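Lukumay Library District Extends Computer Refurbishment Program

Residents of the Lukumay Library District will be able to apply for refurbished desktop computers through the end of December, following a vote by the district's board to extend the program for a second year. The board approved the extension together with a budget that covers replacement parts, storage space and delivery to homes outside the town center.

The program accepts retired office computers from local employers, prepares them for home use and passes them on to households that do not own a working computer. In its first year it placed 250 machines. Applications are open to any adult who holds a district library card, and no proof of income is required.

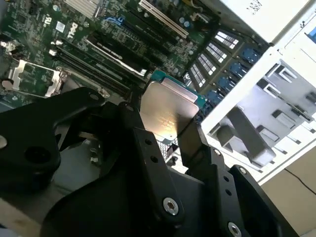 By Despina Tomić
District News Desk
June 24, 2023

Under the extended program, the district will continue to receive equipment from Clistex, an accounting services company, and Brakent, a regional parts distributor. Both have agreed to donate desktops as they are taken out of service. Laptops and tablets are not accepted at this time.

Each donated computer has its storage drive erased before any other work begins. Staff then check the power supply, memory and processor, replace parts that do not pass, and install an operating system and a basic set of office software. Computers that cannot be repaired are used for parts, and the remaining material is sent to a licensed recycler.

"Many of our patrons were coming to the library only to fill out a form or send a résumé," said Rogelio Lacson, director of public services for the district. "They waited in line for a computer, and often their hour ran out before they were finished. A machine at home makes a great difference to them."

According to the district's annual report, library computers were reserved 2224 times last December, the highest monthly total on record. The report recommends that the district keep its present number of public computers while the home program continues, and that evening hours at the Pondulero branch be restored.

The board also approved a change to the waiting list. Applications were previously handled strictly in the order received. Households with school-age children and adults enrolled in job training will now be served first. Applicants already on the list will keep their place within their group and do not need to apply again.

Recipients will be offered a free introductory class covering passwords, email and safe use of the internet. Classes are held at the main library and at the Pondulero branch and are limited to 26 participants. Printed course materials are available on request at both locations.

Application forms may be picked up at any service desk. Completed forms must be returned in person, and applicants should bring their library card. Employers who wish to donate equipment are asked to contact the office of public services before making a delivery.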